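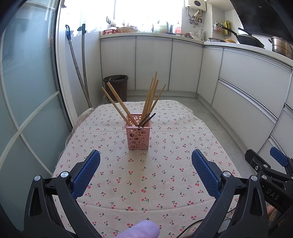 Wooden chopsticks in a pink plastic basket, on the cherry-print tablecloth.

How to Wash, Dry and Store Wooden Chopsticks

Wooden chopsticks last for years if they are kept clean and allowed to dry all the way through. Most of the ones that go bad were put away damp in a closed drawer. An open holder on the table or counter takes care of most of that problem, and it keeps the chopsticks where people can reach them.

What you need

A basket or cup with holes in the sides
Dish soap and a soft sponge
Two clean dish towels
Food-safe mineral oil (optional)
Fine sandpaper, 220 grit or higher (optional)

Choosing a holder

Plastic is fine and easy to rinse. Look for holes in the walls so air can get in. Check that the holes are smaller than the tips of your chopsticks, or the thin ends will poke through and the whole bunch will tip over. The holder should be tall enough to support the sticks but short enough that you can grab one without digging. If it falls over when you lean all the chopsticks to one side, it is too light or too narrow.

Washing

1. Rinse the chopsticks under warm water soon after the meal. Sticky rice comes off easily at this point and is much harder to remove the next morning.

2. Wash with a little dish soap and the soft side of the sponge. Take a few at a time and work from the thick end down to the tip. Do not rub them together in a bunch, as this wears down the finish.

3. Rinse well. Do not leave them standing in a sink of water, and keep them out of the dishwasher unless the package says otherwise.

Drying

4. Roll the chopsticks in a dish towel and press.

5. Lay them flat on the second towel, not touching each other, and leave them overnight. Turn them once if you remember.

6. When they feel dry at both ends, stand them in the holder with the eating ends up. Spread them out to both sides so they are not packed together.

Shorter sticks tend to slide down inside. Put those in last and lay them at an angle across the opening.

Care of the holder

Empty the basket once a week and wash it with hot soapy water. Use an old toothbrush on the holes and the bottom corners. Let it dry upside down. If you keep it on a tablecloth, make sure no water is left underneath before you set it back.

Oiling and sanding

Rough tips can be sanded lightly along the grain. Wipe off the dust, rub in a drop of mineral oil and let it sit overnight before wiping again. Skip the oil on lacquered chopsticks.

Throw out any chopstick that is cracked, smells sour or has dark spots that do not wash off.

Last updated Sat 17 January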